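開発金融研究室 作業ノート　2022年8月18日
ラマック地区小口融資データの突き合わせ、続き

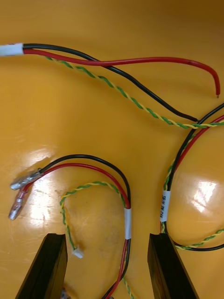
前回のノートの最後に「返済猶予の扱いは次に考える」と書いたまま逃げていたので、今日はそこから。朝のうちに麦茶を大きいポットで作って、腰を据えて始めたのですが、結局昼をだいぶ過ぎるまで同じ表を眺めていました。あとから読む人のために、遠回りした道筋も含めて書いておきます。

まず手元にあるもの。ステンドトン開発基金から受け取った融資台帳が3,492件、これがラマック(Lamach)地区の零細事業者向け融資の全件です。もう一つが、現地の取扱窓口であるクルラーノ信用組合(Clurano)の返済記録。この二つを融資番号でつなぐだけ、と春の計画書には一行で書いてありますが、あの一行を書いた自分に今の画面を見せてあげたいです。番号の頭に支所の記号がついている時期とついていない時期があり、ついている時期の中でも、ハイフンが半角だったり全角だったり、まれに長音記号だったりします。長音記号は誰がどうやって入力したのか、ちょっと会って話を聞いてみたいくらい。

記号をそろえてつなぎ直したところ、残った不一致は113件になりました。前回はもっとずっと多かったので、ここまで来ればもう目で見られる量です。嬉しくて隣の席に声をかけたら、「その113件がいちばん大事なやつかもしれないね」と言われて、まあその通りなのですが、もう少し一緒に喜んでくれてもよかった。

不一致の中身を見ていくと、かなりの部分が返済猶予を受けた融資でした。台帳のほうは最初の契約番号のまま、返済記録のほうは猶予の時点で新しい番号に切り替わっている。つまり同じ借り手の同じお金が、片方では一本、もう片方では二本に見えるわけです。このまま集計すると、古い番号は途中で返済が途絶えた延滞に見え、新しい番号はどこからか湧いて出た優良融資に見えます。延滞率を出すのが目的の表で、これは困る。

そこで、Shafiq Akandaさんに長いメールを書きました(長くなったのは私の癖です、すみません)。Akandaさんは基金側でこの台帳の面倒を見てきた人で、時差があるので返事は明日だろうと思っていたら、夕方前にもう来ていて驚きました。要点だけ写しておきます。

・猶予のときに番号を変えるのは信用組合の会計上の都合で、借り手の側では契約が新しくなったという意識はあまりない
・新旧の対応表は支所ごとに紙で残っているはず。電子化したものは5支所のうちTsao支所の分だけがある
・残高の引き継ぎは元本のみ。未払い利息は別の勘定に移しているので、金額で照合するなら元本を使うこと

最後の一点、これを知らずに私は先週、元利合計で照合をかけて「合わない、合わない」と唸っていました。合うはずがありませんでした。メールの末尾に「暑いでしょうから水をよく飲んでください」と添えてあって、ありがたいことです。飲みました、麦茶を。

さて、Tsao支所の対応表が使えるので、これを答え合わせに使うことにしました。手順は次の通り。

一、台帳側で、最終入金のあと返済がなく、かつ元本残高がゼロになっていない融資を抜き出す。
二、返済記録側で、台帳に番号がない融資を抜き出す。
三、支所と業種が同じもの同士で、旧番号の元本残高と新番号の開始残高が一致する組を候補にする。
四、候補が複数出たら、旧番号の最終入金日と新番号の開始日が近いほうを仮に採る。仮、と必ず列に書く。

Tsaoの分について対応表と見比べると、三の段階で決まった組はすべて合っていました。四まで進んだものは、合っているのもあれば取り違えているのもあり、まだ信用しないほうがよさそうです。取り違えのほうは、どれも市場の布地商の融資でした。同じ日に同じ額を借りている人が並んでいるのです。グループ貸付だったのかなと思って規程集をめくりましたが、この商品は個人貸付のはずで、今のところよくわかりません。仲のよい店どうしが連れ立って窓口に来た、というくらいのことかもしれないし、実態としてはグループで借りていたのかもしれない。後者だとすると連帯の有無が返済に効いてくるので、論文の枠組みのほうに響きます。次のメールでAkandaさんに尋ねること。

それから、これは自分への戒めとして。延滞率の速報値を所内の勉強会で出してほしいと頼まれていますが、今の段階の数字は出さないことにします。猶予分をつなぐ前とつないだ後で、支所の順位が入れ替わるのを今日この目で見てしまったので。前の値では目立って悪かった支所が、つないでみたら猶予を丁寧に使っていただけ、ということがありうるわけです。国際機関の報告書などで支所別や国別の棒グラフがすっきり並んでいるのを見ると、以前は素直に感心していましたが、今は脚注から先に読むようになりました。よい変化なのか、単に疑り深くなったのか。

勉強会では代わりに、突き合わせの手順と、番号が切り替わる仕組みの話をしようと思います。地味ですが、ほかの地区のデータを触っている人たちにもたぶん同じ穴があいています。資料は図を一つ、表を一つくらいに抑えたい(と毎回言いながら増えるのですが)。

紙の対応表については、残りの支所に撮影をお願いするかどうか、少し迷っています。窓口の人たちは月末が忙しいし、こちらの都合で仕事を増やすのは心苦しい。ひとまず無作為に50件だけ選んで、その分の対応を確かめてもらう形なら頼みやすいのではないか、というのが今の案です。50件で手順三の正しさがある程度見えれば、全件をお願いせずに済みます。支所ごとの割り振りは融資件数に比例させるか、均等にするか。小さい支所ほど記号の揺れがひどいので、私は均等に気持ちが傾いていますが、これは先生に相談してから。

ファイルの置き場所を書き忘れるところでした。共有フォルダの「突合」の下、「猶予_仮」という名前の表が今日の最新です。「猶予_仮_最終」というのもありますが、そちらは先週の元利合計で間違えたほうなので開かないでください。消せばいいのですが、唸った記念にもう少しだけ置いておきます。照合用のスクリプトには、ハイフンの全角半角と長音記号の処理を足しました。コメントも多めに入れたつもりです。読みにくいところがあれば、遠慮なく直して、直したことだけ一言このノートに書いておいてもらえると助かります。

次にやること
・Akandaさんに返信。お礼と、布地商の同日同額の件
・抽出の割り振りについて先生に相談
・手順四の候補に「仮」の印がついているか、もう一度通しで確認
・未払い利息の勘定、勘定科目表のどれに当たるか調べる
・麦茶のパックを買い足す(私が飲みきりました)

追記。帰りがけに業種コードの表を見ていたら、「裁縫」と「仕立て」が別のコードになっていました。手順三は業種の一致を条件にしているので、猶予のときにコードが変わっていたら候補から漏れます。明日はまずここを見ます。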